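Workshop and Small Office Walkthrough: Electrical and Fire Checklist with Comments
By Doaa Mahrous
November 2018

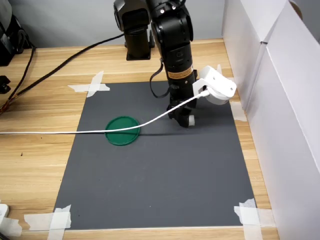
The list follows the order we use at the Clelten building, starting at the service panel and ending at the street door. Item numbers match the paper form. Mark each item P (pass), F (fail) or N (not applicable). An F needs a comment and a name. An N needs a comment only if the item was P or F at the last walkthrough.

PART A – PANEL AND FIXED WIRING

A1. Clear floor space in front of the panel, 36 inches deep.
Comment: F. Two boxes of copier paper and a folded easel. Moved during the visit by O. Sani. The floor should be marked with yellow tape so that this stops coming back.

A2. Panel door closes and latches.
Comment: P.

A3. Circuit directory present, legible and current.
Comment: F. Directory dates from before the rear partition went in. Breaker 14 is labeled "storage" and feeds the kitchenette. Breaker 17 has no label. Trace both and retype the whole card. Do not write over the old entries.

A4. No open knockouts, missing screws or scorch marks.
Comment: P. One cover screw replaced in March is a different head type from the others. Acceptable.

A5. Receptacle cover plates intact.
Comment: F. Cracked plate on the north wall, room 2, behind the filing cabinet. Easy to miss unless the cabinet is pulled out.

A6. GFCI receptacles trip and reset with the test button.
Comment: P at the kitchenette, F at the utility sink. The sink unit tripped but would not reset on the first two tries. Tagged out. Replace the receptacle; do not keep resetting it.

PART B – CORDS AND PORTABLE EQUIPMENT

B1. No extension cord in use as permanent wiring.
Comment: F. Brown two-wire cord feeding the desk lamp and phone charger in room 3. This was listed at the last two walkthroughs. E. Danzer has the work order for a new receptacle.

B2. Power strips plugged directly into the wall, never into another strip.
Comment: P.

B3. Cords free of cuts, tape repairs and crushed sections.
Comment: F. Space heater cord, front desk, flattened where the chair rolls over it. Heater removed from service.

B4. Space heaters have tip-over shutoff and 3 feet of clearance.
Comment: N. The only heater was removed under B3. Staff have asked for another one. See closing notes.

B5. Battery chargers on a hard surface, nothing stacked on them.
Comment: P.

PART C – EXTINGUISHERS AND ALARMS

C1. Extinguishers mounted, visible and unobstructed.
Comment: P for units 1 through 3. Unit 4 (tag 2077) was on the floor beside its bracket. Bracket strap is broken. F until replaced.

C2. Gauge in the green, pin and seal in place.
Comment: P, all four. Unit 2 (tag 2197) reads at the low end of green. Check again next month and do not wait for the annual service.

C3. Monthly initials on the tag.
Comment: F. No initials on any tag for two months. F. Olatunji was on leave and the round was not reassigned. E. Akande is now the named alternate.

C4. Smoke alarms sound on test.
Comment: P. The hallway alarm is hard to hear in room 4 with the door shut. The form has no line for this, so it is recorded here.

PART D – EXITS

D1. Exit routes clear for their full width, 48 inches in the main hall.
Comment: P.

D2. Exit doors open from inside without a key.
Comment: P at the street door. Rear door sticks at the bottom and needs a shoulder. F. Plane or rehang before the weather turns wetter.

D3. Exit signs lit, battery backup works on test.
Comment: F. Rear sign went dark after a few seconds on battery. Order one Ornus replacement pack. The front sign takes a different size.

D4. Occupant load posted in the meeting room.
Comment: N. Room is below the size at which we post.

CLOSING NOTES

Open items go to E. Danzer, with a copy in the binder. A6 and D2 come first. Budget for the rear door is capped at $300; if the frame needs work as well, get a price from Grundholm before starting.

On B4: a replacement heater may be approved if it plugs straight into the wall and sits clear of the chair – the front desk would have to move to the left for that.

Next walkthrough starts with a recheck of every F above, then the full list.

3 comments | 11 shares

Contact: Clelten Building Office, ground floor | © 2018 Clelten | Back to top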